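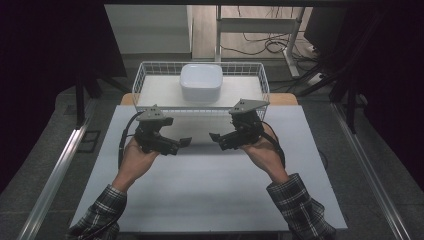 A white bowl in a white wire basket, at the far side of the table.

Everything Needs a Home: Why We Put Things in Boxes, Baskets, and Racks

Have you ever gone looking for one particular thing, maybe a green crayon or the lid to your lunch box, and looked and looked and looked, and then found it in a place you had already checked two times? It happens to grown-ups too. It happened to me this very morning with a teaspoon. So let's talk about how people store things, and why a kitchen cupboard has so many different kinds of holders in it when you might think one great big box would do the job.

Let's start with baskets, because baskets are very, very old. Long before there were any refrigerators or plastic tubs, people were weaving baskets out of grass and twigs so they could carry berries home without squashing them. A wire basket does the same job today. It has a floor to hold things up and sides to keep them from rolling off, but the sides are mostly holes! That sounds like a silly way to make something, doesn't it? But the holes are useful. Air can move through them, so if you put a washed apple in a wire basket, the water on its skin has a chance to dry. And you can peek in from the side and see what you have.

Now, what would happen if you poured soup into a wire basket? (Please don't try it. I can hear your family groaning from here.) The soup would run straight out through the gaps. For soup you need a bowl, and a bowl is a wonderful shape when you think about it. It's open at the top so your spoon can get in, and it's closed everywhere else. Most bowls are round, but some are square with soft, rounded corners. Square bowls fit next to each other on a shelf without leaving much space between them. The rounded corners help when you wash up, too, as rice and sauce love to hide in a sharp corner where the sponge can't reach.

You can even put one holder inside another one. A bowl can sit in a basket, and then you can lift the basket and carry them both at once.

Then we come to boxes with lids. A lid does two jobs. It keeps the food in, and it keeps other things out, like dust and flies and the smell of your neighbor's onions. When cut fruit sits out in the open, it slowly loses water into the air and gets wrinkly. Under a lid, the damp air stays trapped with the fruit, and the fruit stays juicy longer. Many lids have a rim that snaps down over the edge of the tub. Push on one corner, then the next, and go all the way around until you've done every one.

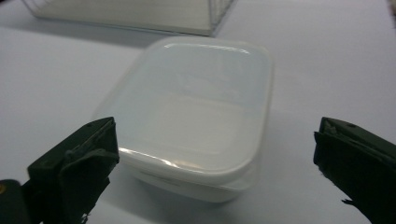

Kilian Hubmann wrote to us that in his house the lids and the tubs used to live in two separate drawers, and that finding a matching pair before school took longer than eating breakfast. Now each tub goes away with its own lid already on it, and he says mornings are much calmer, although he admits the drawer is fuller than it was.

That's a very good point about the full drawer! An empty box with its lid on takes up just as much room as a full one, because it is holding a boxful of air. If you take the lids off, you can often stack the tubs one inside another, like paper cups. That works because many tubs are a little narrower at the bottom than at the top. So a family has to choose: do you want to save space, or do you want to save time hunting for lids? Either answer is fine. My grandmother stacked hers, and kept the lids standing in a row like books.

You may also have noticed that lots of food boxes are made of cloudy plastic. There's a nice word for that, and the word is translucent. Light can get through something translucent, but you can't see through it clearly, the way you can through a window. If you put strawberries in a cloudy box, you might see a pinkish smudge and make a pretty good guess. If you put in leftover noodles, well, good luck. A piece of tape with the name of the food on it helps a lot.

The last helper is the rack, and racks are for using the space up high. Imagine a cupboard with one shelf and a stack of bowls on it. Above the bowls there's a lot of nothing. Put a little rack in there and suddenly you have two floors, like a house with an upstairs. Low things can go underneath, and other things can go on top.
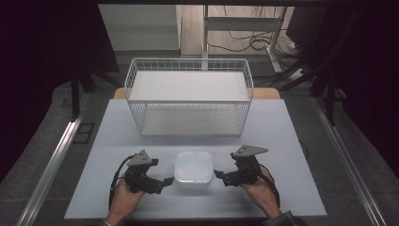
When you load up a rack like that, put the heavy things downstairs and the light things upstairs. A rack with all its weight up high is easier to tip over, and it's also no fun to lift a heavy dish down from above your head. Things you use every day should go at the front, where your hand can reach them. The big holiday platter can wait at the back until somebody needs it.

Something to try at home

Ask a grown-up if you may tidy one drawer or one shelf. Only one! Take everything out and put it on the table. Match up the boxes and lids, and put any lonely lids in a pile by themselves. Wipe the shelf with a damp cloth and let it dry. Then think about each thing before you put it back. Does it need air? Does it need a lid? Is it heavy? Who uses it, and how tall is that person? If your little brother gets his own cup every morning, his cup had better be somewhere he can reach.

When you've finished, leave the shelf alone for 8 days and then look at it again. Some things will still be in their places and some will have wandered off. The wanderers probably need a different home, somewhere closer to where people use them. Draw a picture of your shelf on the first day and another on the last day, and see which things moved the most.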